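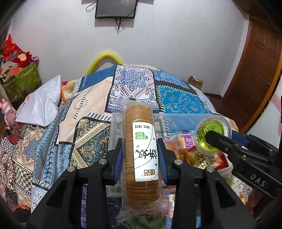
4 min read

Section 2. Arriving at your pitch

This section covers parking, leveling, power, water and the pop-up roof on the Clinduline camper. Read it before your first night. Driving and fuel are in Section 1, and returning the vehicle to the Kurbridge depot is in Section 3.

Before you start

Most campgrounds on the Zaston route close their gates at 10 p.m. If you expect to be late, call the campground directly. The depot cannot open a gate for you or move a booking.

Keep the gray folder within reach. It holds the campground list, the insurance card and the key for the water filler cap.

2.1 Parking and leveling

1. Drive onto the pitch slowly and stop with the sliding door facing away from the road.
2. Put the gear selector in Park and set the parking brake.
3. Check the bubble level on the kitchen counter.
4. If the camper leans, place the yellow ramps in front of the low wheels and drive up until the bubble is between the lines.
5. Set the parking brake again and push the chocks in behind the wheels.

Note: The fridge will not cool properly if the camper is tilted. A slight lean toward the front is fine for sleeping but should still be corrected if you are staying more than one night.

Caution: Keep people away from the wheels while the camper is moving onto the ramps.

2.2 Connecting to power

1. Turn off the main switch above the driver-side wardrobe.
2. Unroll the orange cable completely, even if the post is close. A coiled cable can overheat.
3. Plug the cable into the camper first, then into the post.
4. Turn the main switch on. The green light on the panel should come on within a few seconds.

If the light stays off, check the breaker on the post. Many of the older pitches have breakers that trip when a kettle and a heater run together. The heater supplied with the camper draws up to 3,000 watts on the high setting. Use the low setting unless the post is marked for the higher load.

2.3 Filling the fresh water tank

1. Open the filler cap with the key from the gray folder.
2. Let the campground tap run briefly before attaching the hose.
3. Fill until the panel shows full, then close the tap and remove the hose.
4. Lock the cap and return the key to the folder.
5. Switch on the pump and open each faucet until the water runs without spitting.

Note: Use only taps marked as drinking water. Taps next to the waste point are for rinsing.

2.4 Raising the roof

1. Open a window or the sliding door so air can move in and out.
2. Release both straps at the front of the roof.
3. Push up with both hands on the bar until the struts take over.
4. Check that the canvas is clear of the hinges on each side.
5. Lower the bed board and clip the safety net in place before anyone climbs up.

Caution: Do not raise the roof in strong wind. If the wind picks up during the night, bring it down and use the lower bed. Never drive with the roof unlatched.

When you close the roof, pull the canvas inward as it comes down. If it is damp, open the roof again at the next stop and let it dry.

2.5 Heating at night

Nights on the higher pitches can be cold well into May. The Gerlach pass campground, at 958 meters, is the coldest stop on the route.

1. Set the thermostat to 15 degrees Celsius before going to bed.
2. Leave the roof vent open to the first notch.
3. Keep bedding and bags clear of the outlet under the rear seat.

Caution: Do not use the gas stove to heat the camper.

2.6 If something does not work

Error code E2 on the panel means the battery is low. Connect to power, or drive the camper until the code clears. For any other code, write it down and call the depot number on the sun visor. Leonie Stüber handles roadside questions during office hours. Outside those hours, the call goes to the breakdown service, and you will need the number on the insurance card.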